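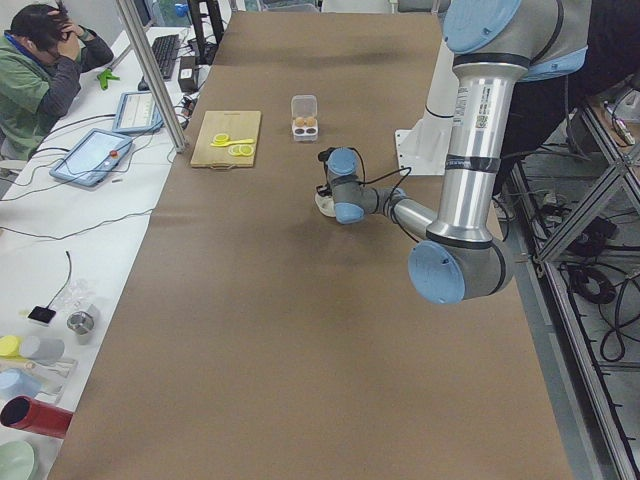

4.2 Who watches the arm, and what watching does to a shift

By Leanne Dawber and Hugo Riviere
August 4, 2019
100 shares | 7 comments

I'll start with the job title, because everyone at Wirnthorpe started there when I interviewed them. Before the arms came in, the prep bench crew were called packers. Now the roster says "cell attendant", and I never met a single person who used the phrase with a straight face. Hugo (my co-author, and an attendant himself for most of the study) still writes "packer" on his time sheet and so far payroll at Caron hasn't minded.

The title matters more than I expected, though. A packer has a pace. You can see how you're going by the stack beside you, and so can the person at the next bench. An attendant's good day is one where very little happens, and that turned out to be a hard thing to feel proud of! Several people told me they went home more tired than they used to, even though they'd lifted less, and they had trouble explaining it to their families.

We logged the egg task all through December, with the crew keeping the tally themselves on paper sheets. They recorded 2054 lifts. Of those, 1698 ran through without a person stepping in, and the rest needed somebody to pause the cell, shift something by hand or start the lift over. I'm a bit wary of leaning on those numbers too hard (what counts as "stepping in" drifted over the month, and the first week's sheets are a mess), but they give you a feel for the rhythm of the work. 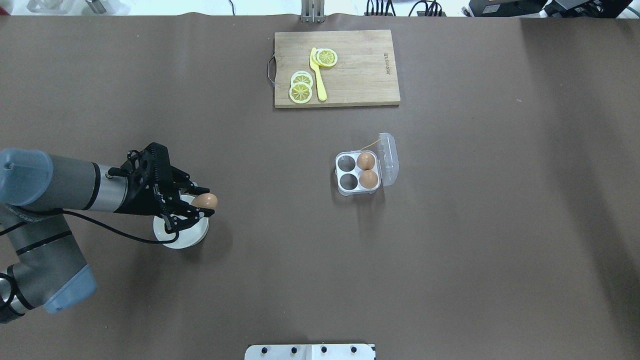 Figure 4. The egg task: one egg in the gripper above the small white dish, two in the open carton.

Hugo's notes from the same period are about timing more than anything. He found he could do other things during a lift, such as answer a message or fill in the sheet, but he couldn't do anything he cared about. His words: "I'm free for the length of an egg." We ended up calling these scraps of time "short slack" in the coding scheme, and they came up in nearly every diary. People used them for email, mostly. Two of the crew tried to use them for the training modules that Serncombe had promised would be done on shift, and both gave up and did the modules at home, unpaid. I think that's the clearest cost we found, and it doesn't appear anywhere in the productivity case.
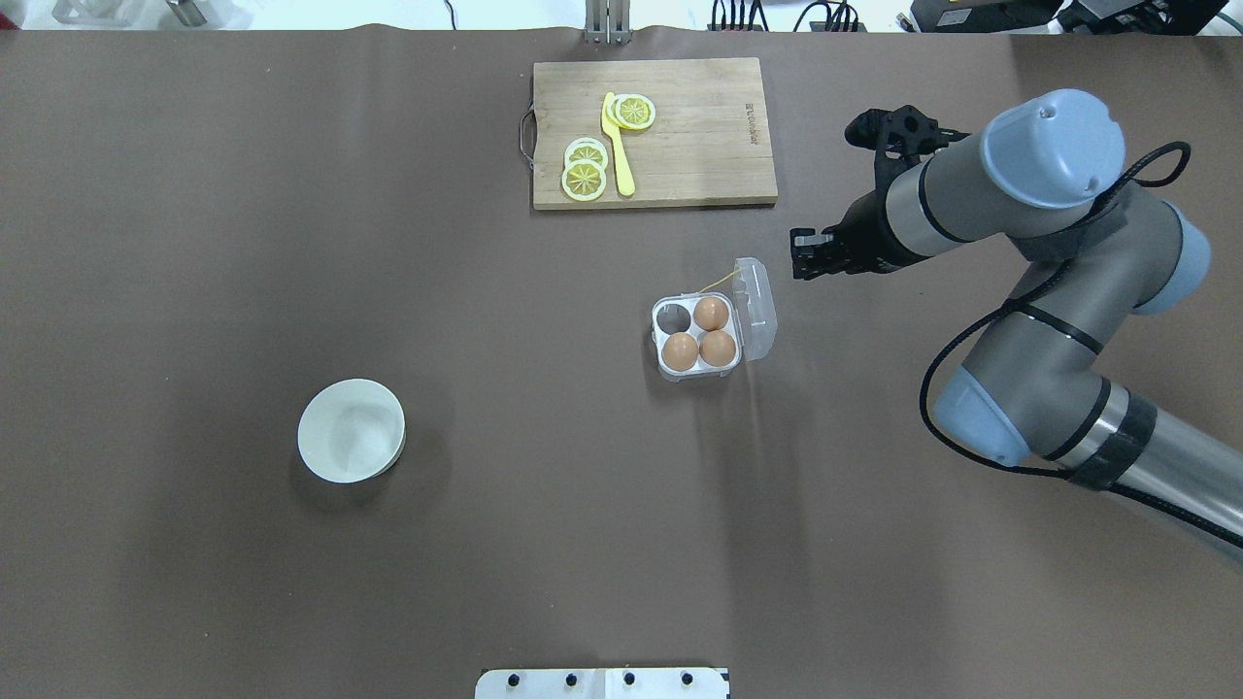

Setting the bench has become the skilled part of the job. Nobody planned it that way; the Hatard manual gives it half a page, and the crew have filled the gap with habits they teach each other. Take the carton. With three eggs in and one cup empty, the arm reaching in from the right has the flipped-open lid between its gripper and the eggs, and a lid like that stands partly upright when it's open. A new starter looks at the eggs. The older hands look at the lid, and at whether the cutting board has been left enough room behind it. When I asked how they'd learned to do that, I got shrugs, then a lot of very good stories about dropped eggs.

What they were describing is craft, and I'd like to see it paid as craft. At the moment the attendant rate sits one step below the old packer rate, on the grounds that the machine does the handling. The crew raised this at both of the feedback sessions we ran. Management listened politely and asked for more data, so we gave them the diaries, all 400 entries with the names taken out. We're still waiting to hear back.

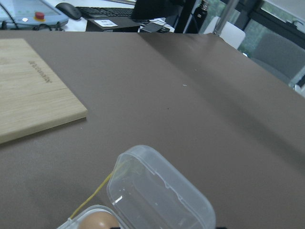

There's another side to it and I don't want to skip over it. A few people really like the new work. One woman with a bad shoulder told us she'd have been out of the job by now without the arms, and she was the keenest of anybody to learn the pendant. Hugo has changed his mind more than once (you can watch him do it in the diaries) and has landed on wanting to keep the arms and get rid of the roster. He'd swap attendants between cells every hour or so, and he'd have a proper stretch set aside for training, with someone else minding the bench. We tried the swap for a short while near the end. People said it helped, although the sheets from those shifts were too patchy for us to put a number on it, and we pick that up again in Section 5.

Related items
Section 4.1: Rosters and pay before the arms
Section 5: Swapping cells, a small trial at Wirnthorpe
Short slack: a coding guide for shift diaries
Comments (7)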